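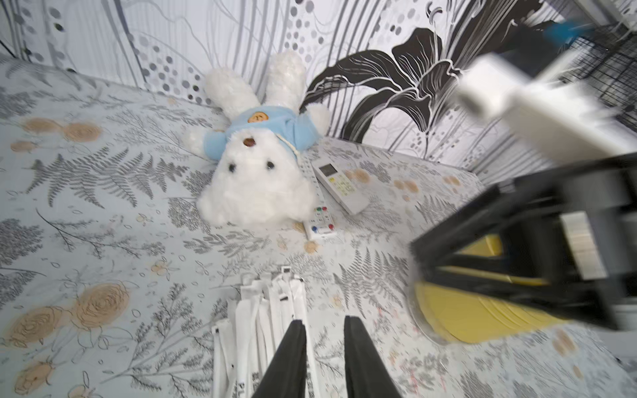
Wrist view, plush rabbit and two remotes.

Plamatton: grasp planner logs, 2 Aug 2018

Contains 800 planning episodes at 200 Hz joint state. Wrist and fixed views are stored separately.

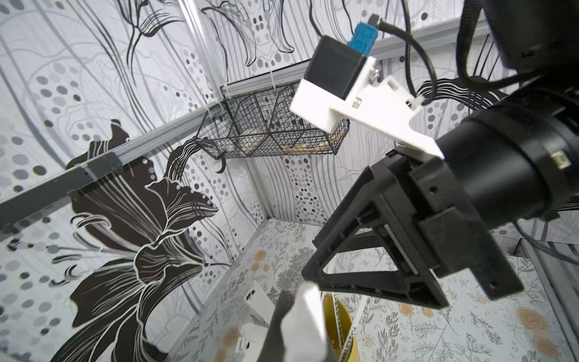
Timestamps come from the controller clock. Episode 1622 has no depth and should be skipped. 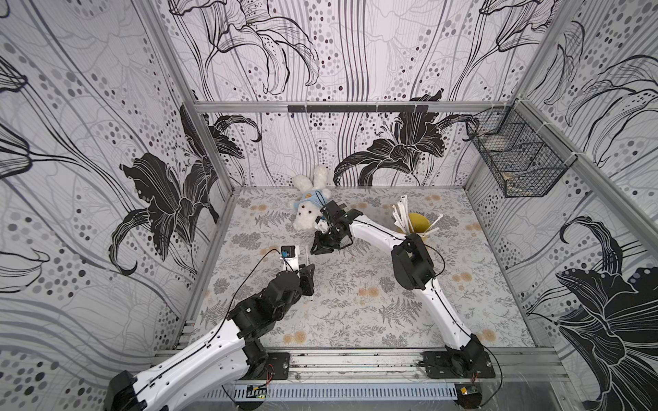 The planner checks arm-to-arm clearance before each approach. Limits are set per gripper in limits.yaml. With both grippers this close beside the rabbit, the right arm gets priority.

Maintainer: Angelica Javier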